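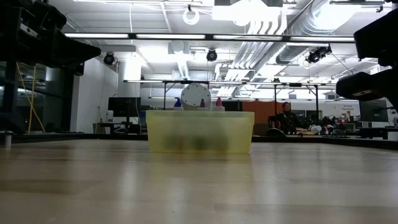 What is petty cash, and does a small business still need it?

Petty cash is a small pot of notes and coins kept on hand for purchases that are too minor to run through the usual payment process, and plenty of small businesses still find it handy, mine included.

I've kept the books for small shops and workshops for years, and this article is my attempt to put everything I know about petty cash in one place. I'll update it when I learn something new (the last proper tidy-up was on 2nd May, when I rewrote the part on shortages).

Definition and basic idea

A petty cash fund is money taken out of the main bank account and put under one person's care. It pays for stamps, parking, milk for the break room, a roll of tape when you've run out in the middle of packing. On the balance sheet it sits with your other cash, usually on its own line or lumped in with the bank accounts. Setting it up isn't an expense. You've moved money from one pocket to another, and the expense only shows up once somebody spends it.

I mention this early because it's the mistake I see most. People write a check to cash, code the whole thing to office supplies, and then wonder why their supply costs jump every few months!

The imprest system

Most petty cash funds run on what accountants call the imprest system. It sounds grander than it is. You pick a fixed amount for the fund, let's call it the float, and the float never changes unless you decide to change it. At any moment, the cash in the box plus the receipts in the box should add up to the float. When the cash gets low, you total the receipts, take out exactly that much from the bank, and put it in the box. Now you're back where you started.

The bookkeeping goes like this. When you first set up the fund, you debit petty cash and credit the bank. When you top it up, you debit each expense account the receipts belong to (postage, travel, cleaning, whatever they are) and credit the bank. You don't touch the petty cash account at all on a top-up, which feels wrong the first time you do it. I remember staring at my own first entry for a good while, sure I'd left a line out.

The alternative is an open float, where you add whatever amount you fancy whenever the box looks thin. I've worked with it. It's fine if you're very disciplined about writing things down, and I am not, so I went back to imprest and have stayed there.

Choosing the float

There's no rule for how big a float should be. I'd look at what you spend in small purchases over a month and start there, then trim it if you find the money just sits. Too small and you're running to the bank constantly. Too big and you've got a tempting amount of cash lying in a drawer, plus it makes a sloppy record more expensive.

Ikstead, a picture-framing shop I helped for a long stretch, had a float that had crept up over the years until no one could say what it was meant to be. We counted the box, paid the extra back into the bank, and wrote the new figure on a card inside the lid. I still think that card did more good than any spreadsheet I ever built for them.

The custodian

One person should hold the key. In accounting books this person is called the custodian, and the job covers handing out cash, collecting receipts, and asking for top-ups. Ideally the custodian isn't the same person who checks the count or approves the top-up. In a business with two people in it, that can be awkward to arrange, but even having the owner do a surprise count now and then helps a lot (and it protects the custodian too, who'd otherwise have to carry the blame for every missing dollar).

Vouchers and receipts

A petty cash voucher is a little slip with the date, the amount, what was bought, who took the money, and who approved it. You staple the store receipt to it. Some people number their vouchers in advance so a missing one stands out, and I like that a great deal.

What if there's no receipt? Parking meters and tips are the usual culprits. I ask for a voucher anyway, signed, with a note on why there's no receipt. Check the tax rules where you are before you claim any of those, as the amounts you can deduct without paperwork vary and so do the conditions.

IOUs deserve a word. Staff will ask to borrow lunch money from the box. I say no, every time, with a smile. Once there are IOUs in there, the count at the end of the month turns into a round of chasing people down the hallway.

Overs and shorts

Sooner or later the box won't balance. The difference goes to an account called cash over and short. If there's less money than there should be, you debit it as a small expense, and if there's more, you credit it.

Say a shop tops up its fund and finds the receipts come to $49 while the cash missing from the float is $51. The expenses get debited for $49, cash over and short gets debited for $2, and the bank gets credited for the full $51. That's the whole entry. A difference like that once in a while is a miscounted handful of change. The same difference month after month, always in the one direction, is worth a conversation.

The oddest case I've come across was at Munasinghe, a small catering supplier, where the petty cash line in the ledger read $2,247. The box certainly never held anything like that. Every top-up had been posted to the petty cash account instead of to the expenses, so the balance had just climbed and climbed. Joscha Lenz and I spent a couple of afternoons in June going back through envelopes of vouchers and moving each one to where it belonged. It was tedious, I won't pretend otherwise, but the profit figure changed enough that the owner was very glad we'd done it.

Reconciling the fund

I count at month end and again right before each top-up. Count the cash, total the vouchers, add them together, compare with the float. Then have someone initial the sheet. Petty cash also needs to agree with the ledger, so I print the petty cash account at the same time and make sure its balance is the float and nothing else. Year end is the one time I insist on a top-up even if the box is nearly full, so that December's receipts land in December's expenses.

Cards and other replacements

Lots of businesses have swapped the cash box for prepaid or company cards with a spending limit. The statement does half the recording for you, and there's no box to lose. You do still need receipts! A line on a statement tells you the store and the amount and leaves you guessing about the purchase. Tanard, a repair workshop on my list, uses cards for everything except the window cleaner, who takes only cash, and so they keep a very small tin for him.

Related terms

Float, imprest account, cash over and short, change fund (that's the money in a till for making change, which people mix up with petty cash all the time), expense reimbursement, bank reconciliation.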